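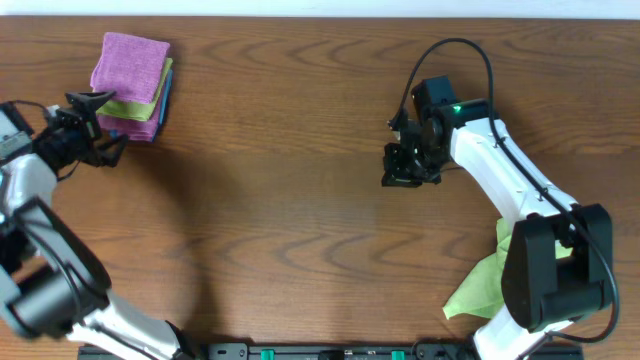

Kitchen Notes: Our year without paper towels

I promised back in March that I'd report on this, and then the spring issue filled up with tomato seedlings, so it got bumped. Sorry! A few of you have been asking, and one of you asked in the parking lot of the Moseck store with a twelve-pack of paper towels in your cart, looking guilty. Please don't feel guilty. I had a roll on my counter for my entire adult life and I still think about it fondly.

It started with the pantry. We moved to the house in Telliler with a pantry you could hardly turn around in, and most of one shelf was paper towels. I like to bulk buy, I can't help it, and I'd come home from Moseck with the giant pack and then have no place for the flour. One night I was standing on a chair trying to wedge a bag of rice in behind the rolls and I thought, well, this is silly. So I went and found the receipts (I keep receipts in a cookie tin, don't ask) and added them up. With napkins included we had spent 280 dollars in a year on things we used once and threw away. I'd have guessed half that.

So the rule became: when these run out, we don't buy more. No big ceremony. It took longer than I expected to get to the end of them, and toward the end my family got very careful with the last roll, tearing off little corners like it was the good chocolate.

What we use now

Mostly old towels, to begin with. I cut up two bath towels that had gone thin in the middle and ran them through the sewing machine around the edges so they wouldn't shed all over the washer. They're ugly and they're wonderful. Those are the floor rags, the muddy dog rags, the somebody-dropped-an-egg rags.

For the counters and the table I went with microfiber, and I know some of you have opinions about that, I'll get to it. For drying dishes I like flat cotton, the kind with no loops at all, and for napkins we use a pile of mismatched cotton ones I picked up a few at a time from thrift stores and the church sale in Rorklow. Nobody in my house cares if the napkins match. If you do care, buy them all in one go, and buy dark ones, and buy more than you think you need. I started with too few and we were out by the middle of every week, and then somebody would grab a dish towel to wipe spaghetti sauce off their chin and I'd be cross about it all evening.

Where it all goes when it's dirty was the hardest part, funny enough. The first try was a lidded bin under the sink. Don't do that! Anything damp with a lid on it gets a smell you will not forget. Now I have an open wire basket on the basement stairs, and wet things get hung over the side first to dry out before they get dropped in. It looks a little shabby when company comes. I've made my peace.

The washing

I do one load of kitchen things on hot, usually at 5 in the morning when I'm up anyway with the coffee, and that's it for a good while. Regular detergent, less than the cap says. No fabric softener, ever, on anything you want to soak up a spill. Softener leaves a coating and then your towel just pushes the water around the counter like a squeegee. I had a whole drawer of dish towels I thought were worn out, and after a couple of washes with no softener they came right back.

Microfiber gets its own little load, or goes in with other synthetics. It grabs lint from anything cotton and holds on for dear life. Low heat in the dryer or over the line. I ruined my first batch by drying them on high with the bath mats, and they came out stiff and fuzzy with somebody else's fluff all over, and no amount of picking helped.

Greasy rags are their own thing. I scrape and wipe pans with newspaper before they go in the sink, and that takes care of most of it. Anything really soaked with cooking oil I don't put in the dryer at all. It goes on the line outside, and if it's truly awful it goes in the trash, and I don't lose sleep over one rag. (Same for furniture oil or stain. Please look up how to get rid of those rags safely, they can heat up by themselves when they're bunched in a pile. My neighbor's garage had a scorched workbench from that very thing.)

What I missed

Bacon. I'll just say it. For the first month I drained bacon on a cloth and then I had a bacon cloth, and a bacon cloth is not something you want to own. Now I use a wire rack over a sheet pan and it's better, crispier on the bottom too. Brown paper bags work in a pinch if you still get those at the store.

I also missed having something to send people off with. When my sister's kids come by they want a thing to hold under a popsicle, and a cloth napkin goes out to the yard and you find it in the hedge in October. So there's a small pack of paper napkins in the cupboard for that and I refuse to call it cheating.

And the cat. If you have a cat you know what I mean. I keep a stack of the very oldest scraps for the cat and they go straight in the garbage afterward, no washing, no second chances.

The color question

I use colors to keep things sorted, and it's the one piece of this I'd tell anybody to copy. Pink for the bathroom, green for the kitchen, blue for windows and mirrors, and so on. It doesn't matter which is which so long as the whole family knows. I wrote it on an index card and taped it inside the cupboard door, and I still found my husband cheerfully wiping the stovetop with a bathroom one. We had a talk. He says the card was too high up, so now there are two cards.

If you'd sooner keep everything one color, you can sew a bit of ribbon on the corner, or draw on the tag with a laundry marker. I bought a Husar marker at the hardware store and it has stayed put through every hot wash so far, which I can't say for the last one I had.
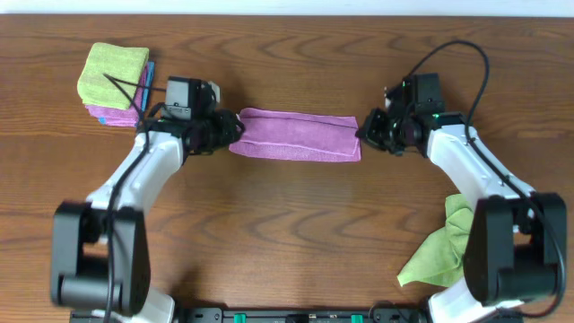 One reply to my March note, sent from over in Rorklow, said I should skip the microfiber altogether. Her feeling is that it sheds tiny bits of plastic every time you wash it, and that an old cotton T-shirt cut in squares does the same work for free. "I've been using the same shirts for years," she wrote, "and when they give out I bury them under the roses." She also said her mother never bought a paper towel in her life and would have laughed at the whole idea of a newsletter about it.

Fair enough! I did try the T-shirt squares after that, and for dusting and for shining up faucets they're just as good. For glass I still get streaks with them, and they don't hold as much water. So I've landed in the middle. The microfiber I already own I'll use until it falls apart, washed as seldom as I can stand, and I'm not buying more of it. I haven't tried the roses. I'd check the label before burying anything, a lot of T-shirts have polyester in them these days, and the thread often does too even when the shirt doesn't.

The money

You'll want to know. We spent almost 100 dollars getting set up, and a good chunk of that was me buying nice linen dish towels I didn't need, with a stripe on them, very pretty. You could do it for next to nothing with what's in your closet. Our water bill didn't change enough for me to notice, but we were running plenty of laundry to begin with, so yours might be different.

The pantry shelf has flour on it now, and rice, and the canner that used to live in the hall.

If you'd like to try it but don't sew, bring your old towels to the swap table at the Telliler library next month. I'll have my machine there and I'm happy to run a quick zigzag around the edges while you look through the cookbooks. Wash them first, please. And if anyone has worked out what to do about beet stains on napkins, write to me, I've tried everything in the cupboard and they just go from red to a sort of sad brown.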